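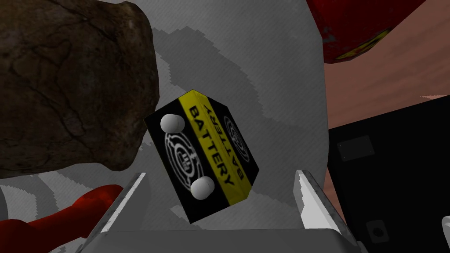

The battery between the gripper's fingers in the Dullura simulation. Render: Hulleo workshop

Shared workshop Hulleo makes its home-built sorting arm public

Members of Hetside open their simulation files and drawings to other hobby builders in June

HETSIDE – The shared workshop Hulleo will publish the complete files of Dullura, a small robot arm which its members have built during their evenings. The package contains the drawings for the two-finger gripper, the control program and the simulation in which every movement is tried before the real arm is switched on. All files are free to use for private persons, schools and other workshops.

The arm is made for one modest task. It shall pick mixed objects from a bench and put each one in the right bin. Hulleo receives many boxes with old household and hobby things, and the members wished to have help with the sorting. Batteries received the most attention, as they must not go together with the other scrap.

"We are not a company and we did not have a big budget," says Danang Lubis, who started the project. "The first gripper was cut with a hand saw on my kitchen table, and it was not straight. The second one was made in the workshop, and it is the one which you find in the drawings."

The parts for one arm cost 195 euros, without the computer. The motors are of a common hobby type, and the base can be fixed to any strong table with two clamps.

Simulation before metal

Before the arm was assembled, the group worked for several months only on the screen. In the simulation, the gripper meets objects of very different shape, among them a battery with a yellow band and a large brown rock. The members wanted shapes that lie badly in the fingers, so that the program would not learn only the easy cases.

The group has recorded 1,551 simulated grasps until now. The recordings are included in the package, also those in which the object was dropped.

"I asked that we keep the failed ones," says Aisyah Pasaribu, who wrote the greater part of the control program. "When I began, I could find only films where everything goes well. From these I could not understand what my own arm was doing wrong."

According to Ms Pasaribu, the difference between the screen and the bench is still large. The real motors are slower, and the light in the workshop changes during the evening. The real arm can lift objects of up to 33 grams in a safe manner at present. Heavier batteries are therefore still sorted by hand, and the group is looking for a stronger motor for the shoulder joint.

Building evenings

Together with the publication, Hulleo invites interested persons to open building evenings in June. They begin at 7 pm in the workshop in the Zwahlen building, second door from the yard. Participation is free of charge. Visitors who want to build their own arm should bring a laptop and, if possible, a small screwdriver set. Soldering irons are available in the workshop. Children are welcome together with an adult.

Questions about the files and registration for the building evenings: Danang Lubis, Hulleo shared workshop, Zwahlen building, Hetside. Images from the simulation may be printed free of charge with the credit "Hulleo workshop".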